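3. The Student Project

3.1 How the course was set up

The work reported in this section grew out of a one-semester course at Lalbridge, taught by Zuzanna Kaczmarczyk with a good deal of help from Witold Laskowska, who looked after the machines and, we should say with gratitude, after the students as well. The course began in September and asked each team to teach a mobile robot a household job from start to finish, from the first rough notes to the last trial. We had taught robotics before as a set of lectures with a short lab at the end, and we had long wanted to turn that around and let people get their hands on the hard parts early.

Two teams finished. The first, which named itself Piątek, chose shelves, and the second, Dorby, chose bedding. Both wrote their programs in Undov, a small teaching toolkit that Laskowska had put together over several summers and that has its share of rough corners (the students found most of them, and were very kind about it).

3.2 Shelves and light

Team Piątek wanted the robot to judge whether a shelf board was clear before anything was put down on it. They started with plain wooden units against a pale wall, and we all expected this to be the gentle end of the course. Their first program looked for strong edges and treated each one as the border of an object. Shadows have strong edges too, and so the program kept reporting objects on bare boards, which made for some lively team meetings. The team then labeled 300 views by hand, marking wood, wall and shadow separately, and kept 100 of them back for testing. Figure 1 is typical of the material they had to sort through.
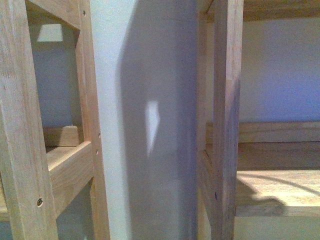

Figure 1. Wooden shelving against a pale wall, with a curved shadow across the shelf board at right.

The labeling took far longer than planned, and we would now give it a full week of its own. It did have one happy effect we hadn't counted on. Students who had spent hours arguing over where a shadow stopped wrote much better notes about their failed trials later on, and several asked to go back and redo their earlier ones.

3.3 Cloth and pattern

Team Dorby had the opposite kind of trouble. A bold black-and-white print gives a vision program more edges than it could ever want, and very few of them tell you anything about where the cloth ends or how it is lying. The folded hem along the near side, with its row of white stitching, became the landmark the team cared about most. They recorded 200 short trials, and after each one they wrote down which feature the program had settled on and whether a person would have picked the same one.
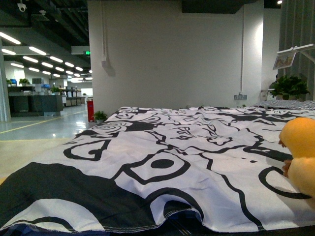 Page last changed: June 24, 2026

Soft wrinkles were the next worry, as a ripple in the cloth and a swirl in the print can look much alike to a program that only sees outlines. The team tried depth readings, then a blend of depth and color, and in the end kept the blend for the hem and left the middle of the cloth alone. We think this was a sensible choice for a student project, though Kaczmarczyk would still like to see somebody take on the middle.

Neither team shared code with the other until the final weeks, and that was our mistake. The shadow labels from the shelf work would have been useful for the wrinkles, and we now ask teams to trade their label sets before midterm.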